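Studio clear-out sale moves to Brindix hall

The shared art studio on the upper floor of the Brindix building will sell off its leftover supplies and household goods before the lease ends in September 2023. Tenants spent much of August sorting shelves and bringing things out to the long white table.

Mugs, bottles, boxes and old newspapers have been piling up there next to finished work. Plaster figures and pieces made from dried branches will be priced separately by the people who made them. Pots can be had with or without the plant.

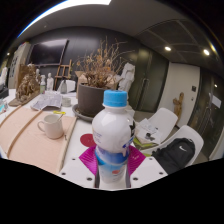 Precious Naidoo said she would rather see the half-used bottles go to a school than to the dump, and asked that anything without a readable label be kept out of the sale. Her suggestion was adopted, and two boxes have been set aside for classes.

The list now runs to 273 items, most of them priced under $5. Larger boards and shelving start at $60. Last year's sale raised $523, which went toward paint and a new sink.

Ojārs Kalniņš is taking names for early pickup of heavy items. Buyers should bring their own bags and newspaper for wrapping. Cash and checks are accepted, and unsold goods will be offered free during the last hour.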